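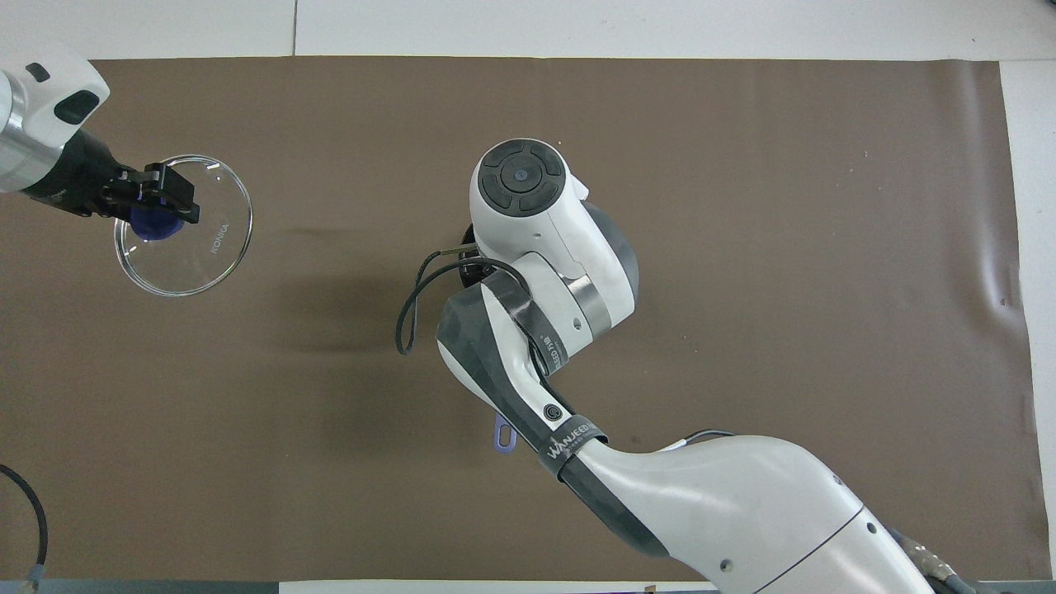

One arm holds a clear round dish over the brown mat while a second arm sits beside it.

I went to see Maite Cuesta at Kellgate on a Wednesday with one question (okay, I had 7, but really one): when can a machine do my dishes?

She laughed at me! "Glass is the worst thing you could ask for," she said. "It's clear, it's slick, and the cameras look right through it."

Her colleague Ravindran Devadiga was a bit kinder. He told me their best run so far was 81 good pickups in a row, and then a bad afternoon where they couldn't get five. "Same arm, same dish," he said. "I went home early."

So what about a full sink, forks and greasy pans and all? Maite made a face. "Pick up one thing and put it down, sure, most days. A sink is a pile, and piles are hard."

I asked if she has a dishwasher at home. She does, and she loads it herself, badly, according to her husband.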